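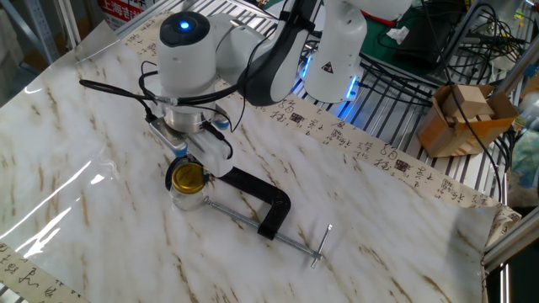 I look after the arm cell at our end of the shop, and people keep asking me why mine goes so long between hiccups. Mostly it's small stuff, the kind you'd do for a sewing machine or a good stove. So I'm writing down what I do, in no special order.

Wipe the fingertips first. Glass is slick, and a trace of hand cream on a jar ends up on the grippers. I use a lint-free cloth with a dab of rubbing alcohol, let it dry, then close the fingers on a scrap of clean paper and tug. If the paper slides out easily, I wipe again. Borkley sells fancy wipes for this and they're fine, but a cut-up cotton T-shirt does me just as well.

Next, cables. Mine got snagged twice last December before I learned to leave more slack at the wrist. Jog the arm slowly to both ends of its travel and watch the bundle the whole way (don't look at the screen!). Anything that pulls tight needs a longer loop, and anything that flops needs a tie. Snug the ties with your fingers, never with pliers.

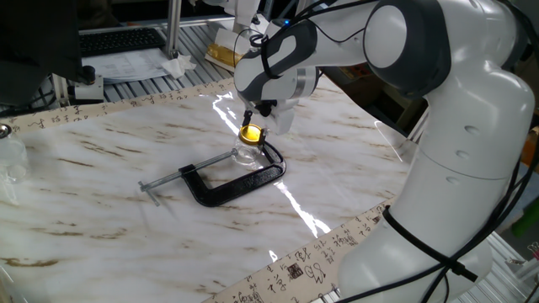
Set your approach speed low when the thing you're after sits next to something hard. I teach the pick on a small jar beside a C-clamp, as a clamp frame doesn't forgive a sloppy approach. Come down from straight above, stop short, look from two sides, then go the rest of the way. I run the last bit at 8 percent and I'm not ashamed of it. Once it's gone through 27 times without a touch I let it speed up a little.

Shiny tabletops look lovely and drive cameras nuts. With a glossy sheet like our marble one, try moving the lamp before you touch any settings - a foot to one side often shifts the glare off the part you care about. Smooth the wrinkles out with the side of your hand, working from the middle.
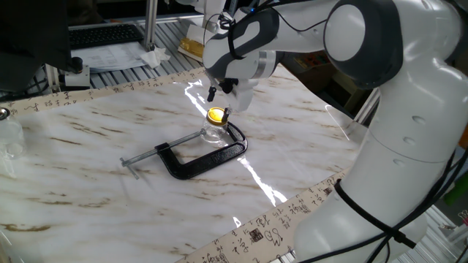
Dawber Works - Handling and Fixtures Team

Back to the tips. Write your gripper force on masking tape and stick it inside the cabinet door. Alfie Cheetham started that on the Trostell line and I stole it. Every time somebody swaps the fingers the number changes, and you will not remember the old one, I promise you.

Keep a "first thing" list too. Mine goes: E-stop pressed and released, air or power lines looked at, home position checked against the pencil mark, one empty cycle. It's done before my coffee is cool enough to drink.

For the mounting bolts, I check torque every 200 hours and put a stripe of paint pen across each head and onto the base. A stripe that doesn't line up anymore has moved, simple as that.

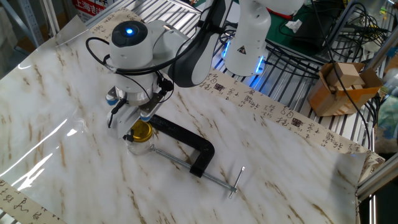

Dust is the other one. A soft paintbrush gets into the gripper slides much better than canned air, which just blows the grit further in. Brush outward, then put on the tiniest bit of the grease your manual calls for. Tiny! I once put on way too much Tulico and spent an afternoon picking fuzz out of it.

And save a backup of your program before you change any taught point, even one you're sure about. I name mine with the month and what I was fiddling with, so "December jar pick, slower" is a real file on my stick. At nearly 1000 hours I also do a full clean with the covers wiped down and every connector pushed home by hand, power off and locked out first, key in my pocket.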